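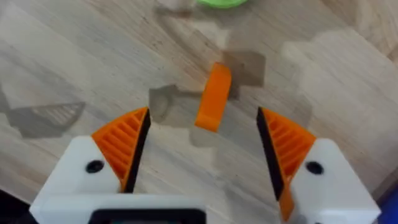 4.2 Late Returns in Shared Tool Libraries

30 April 2021
By Hannelore Janssen and Ikhsan Tambunan

The loan records of the Wundmont library contain 2325 entries made by 166 members. We removed the renewals first, as they were written in two different ways before February. The remaining entries show that late returns are concentrated in small hand-held tools. Large tools come back on time, perhaps for the simple reason that they take up space at home.

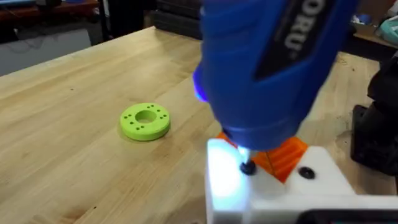

Members do not judge all damage in the same way. In the interviews, a worn surface was seldom given as a reason for complaint, and several members said that they trust a used thing more than a new one. Scuff marks and small dark specks, as on the pale bench in the picture above, were called "normal" by most of them. A missing part was judged much more strictly, and here the members asked for a fee. 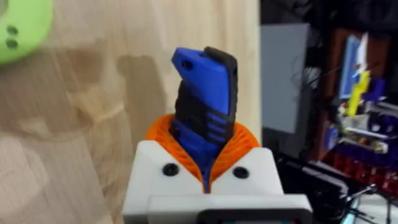
Figure 3. Blue and black object, held upright.

The fee itself had a weak effect. After it was introduced, the delay became shorter for new members only. Older members paid and kept the tool, which agrees with our earlier remarks on habit in Section 3. 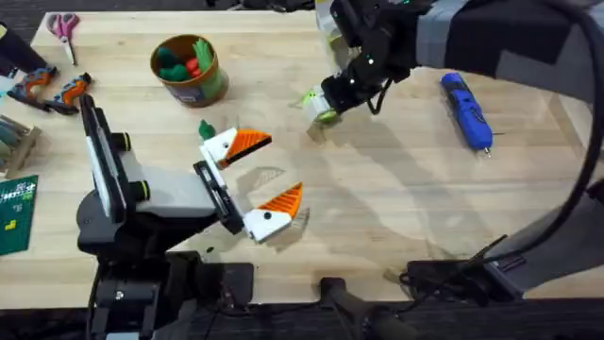

Comments

Chong: Did you separate weekend loans? In our library they distort everything.

Plurorell: Useful section. I would like to see the fee table.

Contact | © 2021 Brakine | Back to top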